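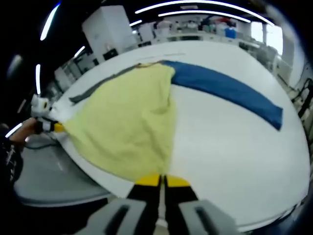 Figure 4-1. Holding a cloth at two points with a pair of Bornau hand grippers.

4. Recording a cloth folding task

Read this section after you have charged both grippers and finished the pairing steps in Section 3. It covers the table, the grip, and the recording itself. Allow 47 minutes for a first session, including setup.

4.1 Prepare the table

1. Use a table with a plain, matte top. White or light gray works well with most fabrics. Avoid glass.
2. Wipe the top and let it dry.
3. Turn on all the room lights. If there is a window, keep the blinds in the same position for the whole session.
4. Route each gripper cable down the side of the table closest to the operator. Leave enough slack to reach the far side without pulling.

Caution: Do not run a cable across the work area. The tracking software can mistake a thin cable for the edge of a cloth.

4.2 Take hold of the cloth

1. Put one gripper in each hand. Close and open each one fully. The status light blinks twice.
2. Lower the open fingers until the yellow tips touch the cloth just inside the corner.
3. Squeeze the trigger slowly. Stop when the cloth no longer slips. Squeezing harder does not improve the hold and wears out the pads.
4. Lift a little and check that you have one layer between the tips — two layers is the most common cause of a rejected recording.

Note: On fleece, toweling and other thick cloth, start farther in from the edge. On a cloth with a sewn border, grip the border itself where you can.

4.3 Fold and stack

1. Press Record on the right gripper and wait for the tone.
2. Spread the cloth flat before the first fold. Small wrinkles are fine.
3. Bring the corners together at a steady pace. Keep both tips in view of the gripper cameras as you move.
4. Open the fingers completely before you pull away. If the cloth lifts with the pad, close, lower and release again.
5. To record a stack, set the larger item down first and place the next folded item on it.
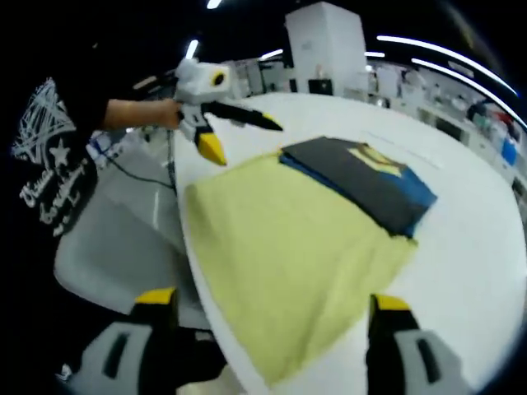
The upper item does not need to line up with the one underneath. Karnent, the sorting program supplied with the kit, accepts items that sit at an angle or hang over an edge, as long as each one is folded flat.

6. Move both grippers clear of the stack, hold them still until the second tone, and press Record again to stop.

Caution: Do not set a gripper down on its fingers. The finger housings can shift, and you will have to repeat the calibration in Section 3.

4.4 Check the recording

1. Open Karnent and select the newest session.
2. Play it at normal speed and look for dropped frames, shown as red bars under the timeline.
3. Name the task and save it. A task name can hold up to 138 characters.

If red bars appear at the same point in every session, check the cable connection at the gripper handle. Replacement cables and fingertip pads are listed in Section 9.

Section revised 23 Apr 2020. Corrections by Maribel Restrepo and Kevin Condori.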